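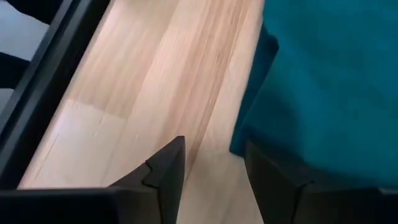
Fulum: cloth handling with a wrist camera

Gallery and notes from the Keltberg bench
Last updated Tuesday, June 23, 2026

Fulum is a study of how well a robot arm can pick up and fold cloth when its only view of the job comes from a small camera at the wrist. The work was done at the Keltberg lab between December and the spring. We compared a policy trained on the wrist view alone with one that also had a fixed camera over the table. The entries follow the order of the work, from setting up the bench to the last round of tests. The full write-up has the training settings and the tables.

Setting up

The bench
One arm, one two-finger gripper, one table. The arm's base stayed bolted in the same place for the whole study. The table was moved once, by accident, and we measured it back into position and repeated that day's recordings.

Wrist camera
The camera looks along the fingers, so the fingertips are always in view at the bottom of the picture. The policy uses them to judge how far it is from the cloth. In an early trial we cropped them out and the grasps got worse, so they went back in.

Overhead camera
Fixed above the middle of the table and used only by the second policy. It sees the whole cloth until the arm moves over it, and then it mostly sees the arm.

Fingers
Black, with angled inner faces. We tried adding soft pads and took them off again after a week. They gripped well but would not slide under an edge.

Lighting
Ceiling lights plus one diffuse lamp. The blinds were left as they were each day, so the recordings include bright mornings and dull afternoons. Dark fabrics suffered most in poor light.

The fabrics

Jarkitz set
This is our name for the 17 fabrics used in the study, after the box they are stored in. It has tea towels, face cloths, napkins, two pieces of fleece, a cotton T-shirt and some offcuts. All were washed once before use, without softener.

Thick and fuzzy
Fleece was the easiest material to pick up and the hardest to fold neatly. A fold in fleece springs open if the gripper lets go too high.

Thin and smooth
The lining fabric was the hardest to pick up. The fingers close on it, the arm lifts, and the cloth stays on the table. We kept it in the set.

Cloth near the table edge
Cloth hanging over the side pulls itself downwards while the gripper is still lining up. We put it in the recordings on purpose after the first policy, which had never met it, chased a napkin on to the floor.

Creased starts
Every recording began with the cloth dropped by hand from elbow height. If it happened to land flat we left it flat.

Recording

Demonstrations
We recorded 600 demonstrations, each one a person steering the arm through a pick, a drag and a single fold. Four people shared the work. Their styles differ more than we expected. One of them always comes in from the left, and the trained policy does too when the cloth gives it the choice.

Sliding under
Most good grasps begin with one finger going under an edge while the other stays above it. People did this without being told to. It is slow, and it needs the lower finger to touch the table lightly.

Pinching a fold
The other common grasp. The gripper comes straight down over a raised fold and closes. It is quicker than sliding under and it works on fleece, but it often takes hold of two layers, and the cloth then comes up as a bundle.

Motion blur
When the wrist turns quickly the picture smears. We did not remove blurred pictures from training. Policies trained on sharp pictures alone slowed down or stopped in the middle of a turn.

Discarded recordings
A recording was thrown out and done again if the arm stopped on a force limit or if the operator gave up. Clumsy recordings that still ended in a fold were kept.

Labelling

Edge labels
We marked cloth edges by hand in 357 pictures taken from the recordings. The labels were used to train a small edge finder and to check it. The policy itself never sees them.

Edge or fold?
From close up, a fold and a true edge look very much alike. Both show as a darker line with a shadow beside it. Two people labelled each picture separately, and most of their disagreements were of this kind. Where they could not agree, the line was marked as unsure and left out of scoring.

Checking the edge finder
It does well when at least one corner of the cloth is in view. With no corner in view it guesses, and it tends to call everything an edge.

Testing

Test plan
There were 156 test runs, 78 for each policy. Cloths and starting positions were drawn from the same list for both, and the order was mixed so that neither policy had all the good light. A run counted as a success if the cloth was picked up, moved and folded once with the two sides overlapping.

Wrist view only
61 successes out of 78. Nearly all the failures came before the cloth had left the table. Once this policy had a proper hold, it usually finished the job.

Wrist and overhead
58 successes out of 78. We had expected the extra view to help, and with so few runs a gap of three says very little either way. It did find the cloth sooner. It also tended to hesitate as the arm covered the cloth, and on a few runs it backed off and started again until time ran out.

Lost from view
The usual way for the wrist policy to fail. If the first move takes the camera past the cloth, there is nothing but table to look at, and the arm drifts. We added a short search movement for this late in the study. It is not counted in the results given here.

Two layers
The second most common failure, for both policies. The hold is firm and the lift is clean, but the fold cannot be made because both halves of the cloth come along together.

Pushed cloth
Sometimes a finger meets the edge a little too high and shoves the cloth along in front of it. The policy will often try again from the new position. Up to three tries were allowed in each run.

Worst fabric
The lining, under both policies. We have no good answer to it with these fingers.

Best fabric
A plain cotton tea towel. It never failed under either policy, and we have stopped using it for demonstrations to visitors because it gives the wrong idea.

A second bench

Wendt table
We repeated a small part of the test on the other bench in the building, known as the Wendt table, which is lower and has a darker top. The wrist policy was used with no new training. It worked on pale cloths and did poorly on dark ones. We did not run enough tests to give a rate.

Refitting the camera
The camera came off for cleaning and went back on turned by a small angle. Grasps began landing to one side. A fixed mark on the mount now shows where it should sit, and we check it each morning.

What is still open

Folding twice
A second fold needs the gripper to know where the first one ended up. The wrist view rarely takes in enough of the cloth for that, and this is where we expect the overhead camera to earn its place.

Touch
None of the policies use touch. A simple sensor in the lower finger would tell the arm when it has reached the table, and it might also help with telling one layer from two. Parts are on order.

Data
The recordings and edge labels will be released together once the file names have been tidied up. Requests for early copies can go to the project address on the contact page. Please say which fabrics you need, as the full set is large.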